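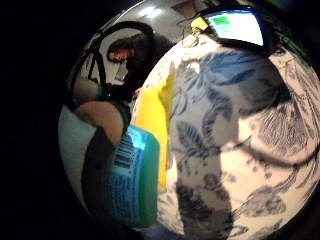
Sunday, textile bench, packing trial for the Vainio order. Question for the day was whether printed fabric can travel in the same carton as boxed household goods without picking up color or crease lines. The printed cloth is the one with blue and slate gray fronds on white, and it is a good test piece: any transfer from a strong yellow or green surface would show at once on the white ground. For that reason I want both colors in the carton, the yellow and the green-bordered package with the blue label. The dark stem motif is less useful, as marks would be hard to find there. Inspect the white areas and the pale blue leaves first.

Setup. Carton is the Stavov single wall. Cloth folded in quarters, then rolled, no tissue. Goods placed flat against the cloth on one side only, so the other side serves as the control. Load on top 800 g. Carton closed with paper tape, left on the lower shelf away from the radiator.

Second carton is the same but with a sheet of Gemeck interleaf between cloth and goods. Eero Lahtinen wants a third with the interleaf folded double. I have left a space for it on the shelf but see no need until the first 2 have been opened.

Notes on folding. Rolling after the quarter fold gives a soft bulge in the middle and the lid bows. Flat folding sits better but puts a hard crease through the print. Joonas Halonen prefers the roll. Lid bow measured 13 mm at center before taping, which is over the Trekier pallet limit if the cartons are stacked. Try a looser roll next time, or a taller carton.

Barcodes: keep them facing the carton wall. The ink on those is the most likely thing to rub off on white cloth, and the scanner at goods-in needs a clean edge.

Full order is 1,000 cartons, so interleaf cost matters. Ask Vainio for the price per sheet, cut to size.

To do: open both cartons, compare under the north window, photograph any marks with the gray card. Relabel shelf.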